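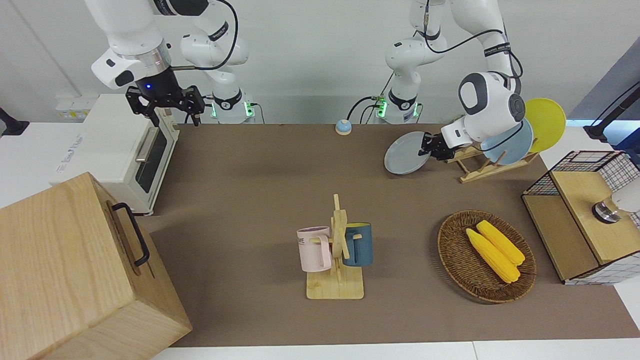
4.2 Verteilung der Kothaufen und Siedlungsdichte von Arenicola marina

Die Siedlungsdichte des Wattwurms wurde indirekt über die Zahl der Kothaufen je Zählrahmen bestimmt. Das Verfahren setzt voraus, dass jedes adulte Tier während der Niedrigwasserphase mindestens einmal defäkiert und dass ältere Haufen durch die vorangegangene Überflutung eingeebnet wurden. Beide Annahmen gelten auf den Sandflächen vor Girnden bei ruhiger Wetterlage als erfüllt. Nach Starkwind waren die Haufen auch auf dicht besiedelten Flächen teilweise verwaschen; die betreffenden Zählungen blieben unberücksichtigt.

Insgesamt gingen 107 Zählrahmen in die Auswertung ein, verteilt auf die Teilgebiete Girnden, Nallon und Estach. In diesen Rahmen wurden zusammen 1.012 Kothaufen erfasst. Die Lage der Transekte ist Abb. 3 in Abschnitt 2 zu entnehmen. Die Rahmen lagen entlang der Transekte in festem Abstand; fiel ein Punkt in einen Priel, wurde er ersatzlos gestrichen.

Die höchsten Dichten traten in Girnden auf, und zwar im mittleren Gezeitenbereich auf Feinsand mit geringem Schlickanteil. Zur Hochwasserlinie hin nahm die Zahl der Haufen ab, ihr mittlerer Durchmesser ebenfalls. Der zweite Befund entspricht der bekannten räumlichen Trennung von Jungtieren und Adulten, wie sie auch für andere Sandwatten beschrieben ist. In Nallon war der Gradient schwächer ausgeprägt. Das Teilgebiet ist durch eine vorgelagerte Sandbank gegen Seegang geschützt, und die Korngrößenverteilung ändert sich entlang der Transekte nur wenig.

Estach weicht von diesem Muster ab. Auf den schlickreichen Flächen südlich des Hauptpriels fehlten Kothaufen weitgehend, während Röhren von Lanice conchilega vereinzelt vorkamen. Ein Zusammenhang mit dem Sauerstoffmangel im Porenwasser liegt nahe, lässt sich mit den vorliegenden Daten aber nicht von der Wirkung des Feinkornanteils trennen. In den Stechkernen lag die Redoxgrenze hier deutlich flacher als in Girnden.

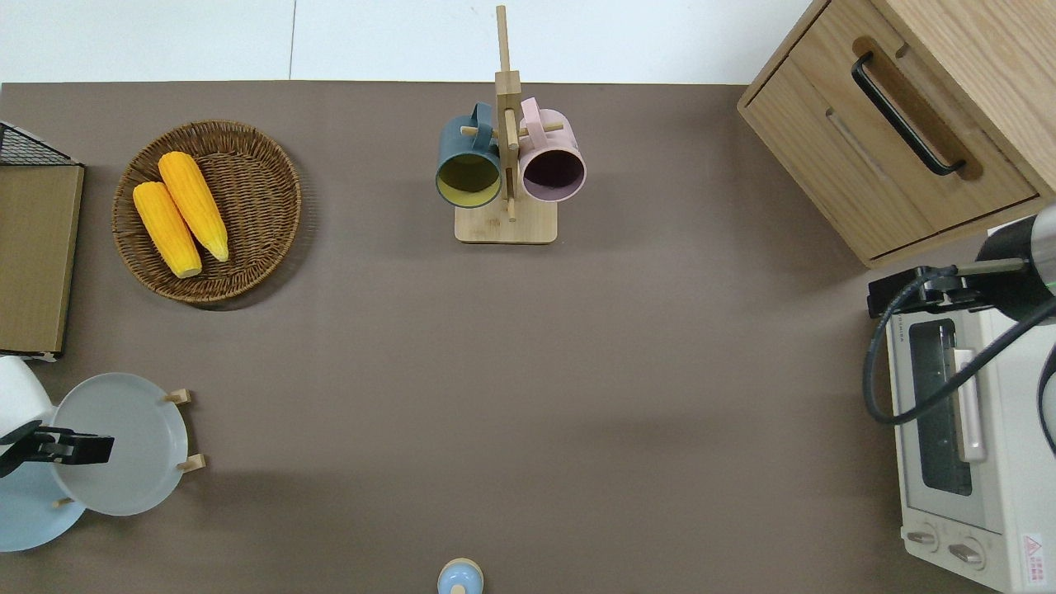
Wie zuverlässig gibt die Zahl der Kothaufen die Zahl der Tiere wieder?

Sie liefert einen Mindestwert, dessen Abweichung von der tatsächlichen Dichte mit Temperatur, Nahrungsangebot und Dauer des Trockenfallens schwankt. Zur Prüfung wurden in 30 der ausgewerteten Rahmen die Sedimente nach der Zählung ausgegraben und gesiebt. In der Mehrzahl dieser Rahmen lag die Zahl der gefundenen Tiere über der Zahl der Haufen. Im Januar war der Unterschied am größten, was mit der verringerten Fressaktivität bei niedriger Sedimenttemperatur vereinbar ist. Ein jahreszeitlicher Korrekturfaktor wurde nicht angewandt, da die Stichprobe je Monat dafür zu klein war.

Beim Sieben wurden zerteilte Tiere nur gezählt, wenn das Vorderende vorhanden war. Abgetrennte Schwanzsegmente blieben außer Betracht, weil Wattwürmer nach Angriffen von Plattfischen und Watvögeln regelmäßig Hinterleibssegmente verlieren und weiterleben. Juvenile, die das Sieb passierten, sind in den Werten nicht enthalten. Für den oberen Gezeitenbereich ist daher von einer Unterschätzung auszugehen.

Die Stechkerne wurden mit einem Handrohr der Firma Hofstetter entnommen. In Nallon kam es bei Kernen aus wassergesättigtem Sand wiederholt zu Verlusten am unteren Ende, weshalb die Angaben zur Korngröße in diesem Teilgebiet nur für die oberste Schicht gelten. Die Vergleichbarkeit der Dichtewerte ist davon nicht berührt. Für die in Abschnitt 4.3 dargestellte Abschätzung des Sedimentumsatzes wurden ausschließlich die Kerne aus Girnden herangezogen.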